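3.2 Where households keep their bread

The second part of the interview dealt with storage. We asked each of the 95 households in Nadley to tell us where bread is put after it comes home, and whether this place changes during the week. Most answers named the kitchen counter. The refrigerator was mentioned less often than we expected from the earlier study by Parri, who worked in the neighboring town of Flitach and visited his participants mainly in summer. Our own interviews were made in December, and the season may explain part of the difference.

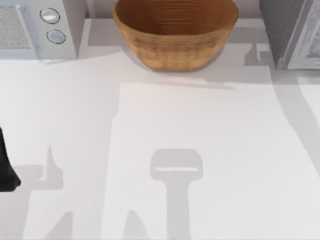

Participants often used the word "basket" for very different things, and this caused some difficulty in the coding. For a few of them it meant any open container, also a metal one. We therefore decided to code only whether the container can be closed – the material was written down separately and is not used in Table 2. Eleven households gave two storage places. In these cases we counted the place where the bread spends the first night.

Figure 2. Counter with woven basket and a small kitchen appliance, seen from above. 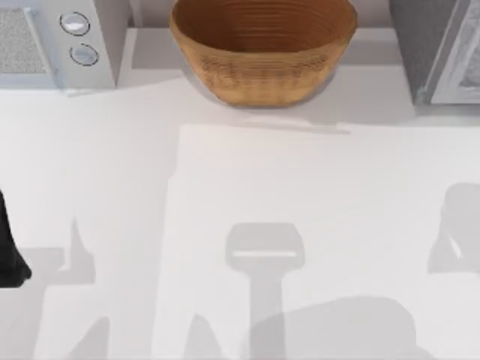
The reasons given for open storage were mostly about habit. One participant from the Jarman district said that her mother did it in this way and that she had never thought about it. Others wanted the crust to stay hard, and they accepted that the inside becomes dry sooner. Households with closed containers spoke more about mold, and they also reported that they buy bread less frequently. We can not say which of these comes first.

Waste was recorded with the Illance diary, a paper form which is filled in each evening for two weeks. Emrys Parri kindly allowed us to use his version of the form, with small changes in the wording. The diary does not separate bread that was thrown away from bread that was given to animals, and some participants complained about this in the margins.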